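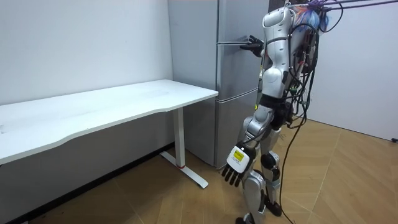
Cleaning a fridge freezer in under an hour

Quick one, done ours at Skollolham this morning so it's fresh in my head. Two compartments, metal handle up top, the tall grey sort. Same method for most.

You'll need
– washing up bowl, warm water
– bicarb, 2 tablespoons
– two cloths, one old towel
– cool bag for the milk and meat
– old toothbrush

Switch off at the wall. Everything out. Milk, meat and anything cooked goes straight in the cool bag, jars can sit on the desk or worktop. Bin whatever is past it now, don't put it to one side to think about.

Towel on the floor before you start, specially if it's parquet. Water gets down the gaps and the blocks lift. Ask Stojan about his hallway.

Shelves and drawers out next. Leave glass ones to warm up a bit – hot water on cold glass can crack it. Wash, rinse, stand them up to dry.

Inside: bicarb in the warm water, cloth, work top to bottom. No bleach. Toothbrush for the drain hole at the back and the folds of the door seal. Open the folds properly with a finger, thats where the black stuff lives. Dry the seal after or it comes back.

Handles. Everyone forgets them. Drop of washing up liquid, wipe all the way round and behind where it meets the door, then a dry cloth or you get smears on the metal. Fronts the same, up and down strokes.

Shelves back in, switch on, give it half an hour with the door shut befor the food goes back. Raw meat on the bottom shelf, lids on.

Seal test – shut a bit of paper in the door and pull. Should grip. If it slides out, clean the seal again, then look at a new one. Esside do them by model number, usually on a sticker inside by the salad drawer.

Freezer compartment needs defrosting first if there's ice, separate page for that.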